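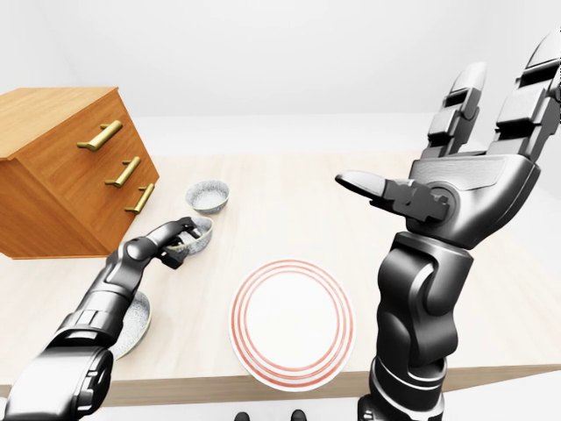 Valentin Charpentier wrote on our first draft that old seed is not the same as dead seed, and that we should stop using the two words as if they meant one thing. He was right about the draft. We had called everything from the oldest packets "dead" before we had tested any of it. The wording has been changed all the way through, and the testing section is now longer than the section on the lending log.

# Does seed storage matter at the Wilitz seed library?

Project report, plant science elective, Cundus School

## Background

The Wilitz seed library is kept in the reading room of the town library. People take packets of vegetable and flower seed in spring, grow them, and are asked to bring some seed back in fall. There is no charge and no fine. The packets are small paper envelopes with the crop, the variety and the year written on the front.

We picked the seed library because one person in our group had bean seed from it that did not come up. Her neighbor had taken the same variety in the same year and had a full row. The two of them had kept their packets in different places before planting, one in a garage and one in a bedroom. That was enough to give us a question: how much of the trouble people have with seed library packets comes from the age of the seed, and how much from where it has been kept?

We also wanted to know what happens to the seed overall, so the first part of the project was reading the lending log.

## The lending log

The log is a set of lined notebooks. Each line has a name or initials, the variety, and a mark if seed was returned. The notebooks hold 2,135 entries. We typed all of them into a spreadsheet, which took much longer than planned. Some handwriting could not be read, and those lines were entered as "unclear" and left out of the comparisons by crop.

Beans and tomatoes are taken the most. Lettuce is taken often but hardly ever comes back. We think this is because saving lettuce seed means leaving the plant in the ground long after it has stopped being good to eat, and most people want the space. Squash comes back, but it crosses easily, and a returned squash packet may not be the variety on the label. The library has a note about this taped inside the front cover of the newest notebook.

The return mark turned out to be less useful than we hoped. In the older notebooks it is a check mark. In the newer ones it is sometimes a check mark, sometimes a date, and sometimes the word "yes" with a question mark after it. We decided to count any mark at all as a return. This probably makes the return rate look better than it is, so we have not given a single figure for it here.

## Materials

We tested two varieties:

- **Kinov**, a climbing bean with flat pods
- **Hakala**, a small early tomato

Both have been in the library for a long time and both are returned often enough that packets from different years were available. The library let us have packets from 3 harvests of each variety: last year's, one from the middle of the log, and the oldest they could find. In this report they are called new, middle and old.

We also used paper towels, plastic bags that close, a marker, a kitchen thermometer, and a plastic tray with a lid. Tap water was used for everything.

## Method

Each packet was divided into 2 lots. One lot went into a glass jar with a tight lid in a cool closet at school. The other stayed in its paper envelope on a shelf in the greenhouse, where it gets warm in the afternoon and the air is damp after watering. Both lots were left alone through the winter term.

In March we took 15 seeds from each lot and set them out on a damp paper towel. The towel was folded over once, rolled loosely, and put in a bag with the variety, harvest and lot written on it. All the bags went into the same tray in the same classroom, away from the window. We checked them every school day before first period and added water when a towel felt dry at the corners.

A seed was counted as sprouted when the root could be seen without a magnifying glass. Sprouted seeds were removed so they would not be counted again. Seeds that went soft or grew mold were removed too and written down separately. We kept counting until no new seeds had sprouted for a full school week.

We did not check the tray on weekends except for one Saturday, when the building was open for a concert. Anything that sprouted over a weekend was entered for Monday.

## Results

Number sprouted out of 15:

| Variety | Harvest | Jar in closet | Envelope in greenhouse |
|---|---|---|---|
| Kinov | new | 14 | 13 |
| Kinov | middle | 12 | 7 |
| Kinov | old | 8 | 1 |
| Hakala | new | 14 | 14 |
| Hakala | middle | 13 | 11 |
| Hakala | old | 10 | 6 |

For new seed, storage made almost no difference in either variety. For middle and old seed it made a clear difference, and the difference was larger in the bean than in the tomato. The old Kinov from the greenhouse did worst of all. Most of those seeds swelled, turned soft, and had to be thrown out with mold on them.

The old seed was also slow. New Hakala from the jar finished sprouting well before old Hakala from the same closet had properly started. If we had stopped counting when the new seed was done, the old tomato would have looked close to useless. This is the point the comment on our draft was making. A gardener who gives up on a pot early and plants something else in it would never find out that the seed was alive.

## What went wrong

One bag of middle Kinov was dropped and the towel came unrolled. We are fairly sure we got all the seeds back in, but a sprout may have been broken. The bag was kept in the test.

The towels did not stay equally damp. The ones at the bottom of the tray were wetter than the ones at the top, and for the first few days we forgot to change their order. After that we moved the bottom bag to the top each morning.

We also don't know how the packets were kept before the library got them. An old packet might have spent years in somebody's kitchen over a stove. The harvest year on the front tells you when the seed was picked (if it was written correctly) and nothing else. To test age by itself, you would need seed from one garden stored in one place the whole time, and we did not have that.

Fifteen seeds is a small number for each test. We used that many because the old packets were thin and we did not want to use up the last of a variety.

## Talking with borrowers

We put a short sheet of questions next to the notebooks and left it there for a month. It asked where people keep their packets before planting. Kitchen drawers and garages were the most common answers. Other people wrote bedroom, basement, glove compartment, and "coat pocket, then I look for them." Refrigerators came up less than we expected, and one borrower had been told that cold kills seed and wanted to know if that was true. For dry seed in a closed container, a refrigerator is a good place. Damp seed in a freezer is a different matter and can be damaged.

Several people wrote that they plant all of a packet at once even when they only need a few plants. We had assumed leftover seed was common, and for these borrowers there is none to store.

## Changes we suggested

We gave the library a page with the following on it:

1. Write the harvest year on every returned packet, and "unknown" if the person is not sure.
2. Keep packets in closed jars by crop, with beans in the coolest spot.
3. Sow old seed thicker than the instructions say, and wait longer before giving up on it.
4. Use one kind of return mark in the notebook, and print it at the top of each page.

The library has started on the jars. The return mark is waiting until the current notebook is full. The Kinov beans that sprouted in the towels were planted along the fence behind the greenhouse, and if they set pods by September the ninth grade will dry them and take them back to Wilitz.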